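Tabletop Sorting Project
Progress report to the Dirby fund, second period, September

Summary

We planned to collect 3,000 pick-and-place runs in this period and have 2,476 that we are willing to count. The shortfall comes from a wrist fault that took the arm out of use, and from our decision to throw out a batch of runs recorded while the fault was developing. No one was hurt. The arm is back in service at reduced speed, and spending is within the approved budget apart from one item, which is set out near the end.

Work completed

The first half of the period went to plan. We moved from single objects to crowded layouts, where the arm has to take one piece of tableware without disturbing the pieces next to it. Shiny plastic was chosen on purpose, as reflections gave our earlier software trouble. The updated grasp planner from Ajayi was installed and tested before any counted runs were made with it.

What went wrong

The first sign was a drift in the angle of the gripper. The controller reported that the wrist was where it had been told to go, but the fingers were arriving a few degrees off. On wide bowls this made little difference. On narrower pieces it meant that one finger landed on the rim instead of passing outside it. The operator on shift noted it as a calibration problem and recalibrated, and the error went away for the rest of that shift.

It came back the next morning and was recalibrated again. We now think this was the point at which we should have stopped.

Three shifts later, at 2:40 in the afternoon, the wrist lost its position reference in the middle of a move. It is set to turn no further than its software limit. With the reference lost, the controller had no correct value to check against that limit, and the wrist kept turning through a full 360 degrees and on until the cable to the gripper pulled tight. The cable jacket tore and the gripper lost power. The operator pressed the emergency stop, which worked as it should. The arm stopped above the table with a bowl still in the fingers, and the bowl was taken out by hand after power had been locked off.
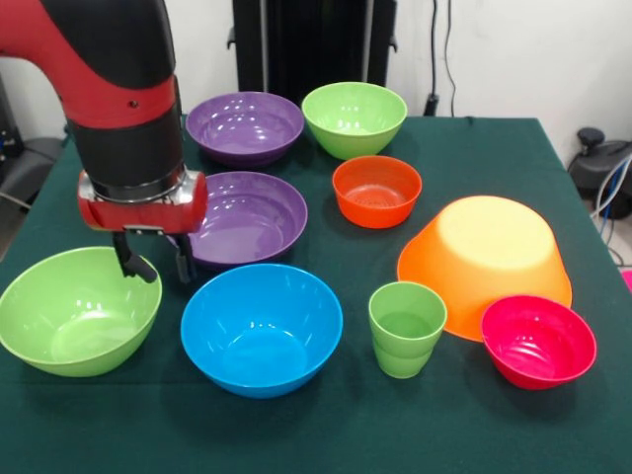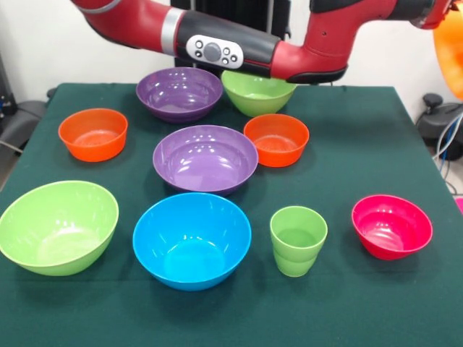 Bowls and a green cup set out on the green cloth, with the arm over the table.

Cause

Tarkus, who service the arm, found a loose connector on the wrist encoder. It had been working its way out under vibration. Each recalibration hid the error for a while without fixing anything. Our own logs show the position error growing over 50 runs before the first recalibration, but we had no alarm set on that value and it was only looked at after the event.

There was a second problem, and this one is ours. The gripper cable had been tied down with too little slack when the gripper was refitted in the spring. With the correct loop it would probably have survived long enough for the operator to stop the arm without damage.

Safety

The operator was outside the marked area when the wrist failed, and the emergency stop was within reach. Even so, we treated this as a safety incident. The software limit was being relied on as protection, and it failed together with the sensor it depends on. Our risk assessment did not cover that case. It does now.

The following changes have been made:

Encoder connector replaced with a locking type, and the other joints checked.
Gripper cable replaced and rerouted with a proper service loop.
Alarm added on wrist position error. The arm stops by itself if the alarm trips.
A second recalibration within two shifts now means the arm is taken out of use until it has been inspected.
Speed near the table cut by a third until the next service visit.

One action is still open. We have asked Tarkus for a mechanical stop on the wrist that does not depend on any sensor. They have quoted for the part but have not given a delivery date.

Effect on the data

Every run made between the first sign of drift and the failure has been set aside. Some of them are very likely fine, but we have no reliable way to tell which, as the recorded wrist angle cannot be trusted. Amo, who will use the data for training, were told the same week and agree with this. They had already received part of the affected batch and have confirmed that it has been deleted.

Budget

The connector and cable were minor and came out of consumables. The service call was not planned for. We ask that the unspent travel money be moved to cover it and the mechanical stop. The quote is attached.

Next period

We expect to make up the missing runs in the first weeks of the next period by adding an evening shift. The lower speed makes each run longer - that has been allowed for in the schedule. Mixed stacks were due to start this month and will start once the mechanical stop is fitted.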